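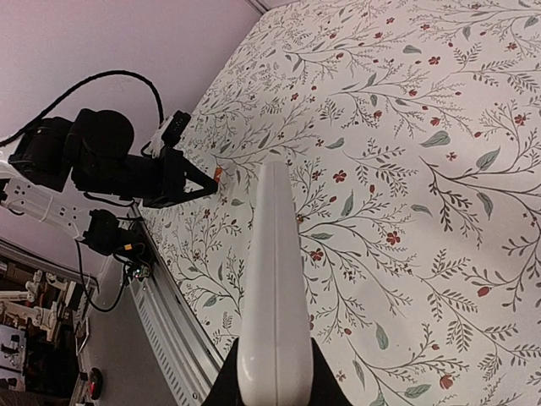

Sonntag, November — Istano, Zweiarm-Zelle: Zeitstempel, Blumen und das weiße Teil

Eigentlich wollte ich heute nur den Zeitversatz im Handgelenkstrom nachmessen und um vier wieder weg sein. Es ist kurz nach acht, ich sitze immer noch da, aber es hat sich gelohnt!

Ausgangslage für alle, die am Freitag nicht da waren: Der Planer (Fodstead, Zweig "dual-arm", nicht main!) hat ständig Bewegungen des anderen Arms verworfen, sobald der in der Handgelenkkamera auftauchte. Meldung immer dieselbe, "unexpected obstacle in shared volume". Sang hatte auf die Selbstfilterung getippt, ich auf die Zeitstempel. Wir hatten beide ein bisschen recht, was ich ungern zugebe, Sang liest ja mit.

Zeitstempel

Also erst mal die Logs von der Mạc gezogen und Gelenkwinkel gegen Bilddaten gelegt. Der Kamerastempel wird bei uns beim Empfang gesetzt und nicht bei der Belichtung, und der Versatz liegt bei etwa 24 Millisekunden. Klingt nach nichts, aber wenn der andere Arm zügig über die Tischrückseite schwenkt, sitzt die gerenderte Maske sichtbar neben dem Arm. Ein schmaler Streifen Motorgehäuse bleibt übrig, und genau den hält der Planer dann für ein Hindernis. Im Stillstand passt die Maske an den Gehäusen sauber, deswegen ist es bei den statischen Tests nie aufgefallen.

Ich habe den Versatz jetzt als Parameter in den Treiberknoten gezogen (camera_stamp_offset, steht in der Zellen-Config) und interpoliere die Gelenkzustände auf den korrigierten Stempel. Kein schöner Weg, richtig wäre ein Hardware-Trigger. Edvin hat da mal was angefangen — Edvin, falls du das liest: Wo liegt der Branch?

Selbstfilterung, oder: die Kabel

Mit korrigierten Stempeln waren die großen Brocken weg. Übrig blieben lange dünne Bögen in der Punktwolke, und das sind natürlich die Kabel. Im URDF gibt es keine Kabel. Das dicke schwarze geht in weitem Bogen über die Motorgehäuse zum Modul über dem Greifer, dazu kommt das lange, das unten am weißen Verbindungsglied durchhängt. Beide liegen je nach Pose komplett woanders, mit festem Padding kommt man da nicht weit. Ich hab's trotzdem probiert: Padding so hochgedreht, bis die Bögen weg waren, und danach war auch das orange Teil an der Greiferspitze weg. Super. Für den Planer war der Greifer damit leer.

Was jetzt drin ist: Padding pro Link statt global, an den Fingern fast null, am Unterarm und an den Motorblöcken großzügig. Was dann noch an dünnen Strukturen übrig ist und mit einem Roboterlink zusammenhängt, fliegt über einen Clusterfilter raus. Die Reihenfolge ist wichtig, ich hatte sie zuerst verdreht und mich eine halbe Stunde gewundert. Das orange Teil überlebt jetzt. In 2 von 24 Durchläufen hat der Clusterfilter es noch mitgenommen, beide Male bei sehr schrägem Blick. Die Bags dazu habe ich im Ordner "kabel_sonntag" abgelegt.

Die Blumen

So, und nun zur Tischdecke. Ich mag sie ja, aber die Segmentierung mag sie überhaupt nicht. Die roten Blüten bekommen vom Farbkanal regelmäßig einen Vorschlag als "Teil, orange", vor allem bei steilem Kamerawinkel. Mit der Tiefe zusammen wäre das kein Problem (eine gedruckte Blüte hat nun mal keine Höhe), nur lief der Tiefentest bisher erst nach dem Ranking, und bis dahin hatten die Blüten dem echten Teil schon den Platz weggenommen. Ich habe den Test vorgezogen: Ebene schätzen, alles ohne Höhe über der Ebene wegwerfen, dann erst ranken. Drei Zeilen verschoben, Wirkung riesig!

Bleibt ein Rest: An den Blättern mit harter Kontur springt die Ebenenschätzung manchmal. Vermutlich Artefakte vom Stereo, das muss ich mir mit frischem Kopf ansehen. Die Kollegen in Londport arbeiten auf einer einfarbigen Fläche und sehen den Effekt gar nicht, deren Schwellwerte also bitte nicht blind übernehmen. Habe ich nämlich gemacht.

Das weiße Teil vorne

Offene Baustelle. Das lange weiße Ding zwischen den beiden Greiferhälften glänzt und ragt aus Kamerasicht mitten in den Arbeitsbereich. Die Tiefe darauf ist löchrig, am schlimmsten unten, wo es breit ist, Richtung Spitze geht es. Im Moment maskiere ich den ganzen Bereich fest aus, als Polygon in der Config. Funktioniert, solange sich relativ zur Kamera nichts verschiebt, und verdeckt mir leider einen ordentlichen Teil vom Tisch. Sang meinte am Telefon, man könnte die Naht in der Mitte als Merkmal nehmen und die Lage damit nachführen. Ich bin skeptisch, die ist schon sehr dünn, aber probieren kostet nichts.

Noch offen

— Ausmaskierten Bereich als "unbekannt" an den Planer geben. Aktuell gilt er als frei, das ist gefährlich! Bis dahin bitte nur mit reduzierter Geschwindigkeit fahren.
— Die zwei Bags mit dem verschluckten Teil durchgehen, Clustergröße prüfen.
— Metallschiene am Tischrand fehlt in der Planungsszene, ich hatte sie nur in meiner lokalen Kopie.
— Edvin wegen Trigger fragen.
— Das Stempel-Offset nach jedem Treiberupdate neu messen, das Skript liegt neben der Config.

Stand ist gepusht, die Zelle ist aus, der Rechner läuft noch und spielt die Bags über Nacht durch. Bitte morgen früh nicht neu starten, bevor ich da war.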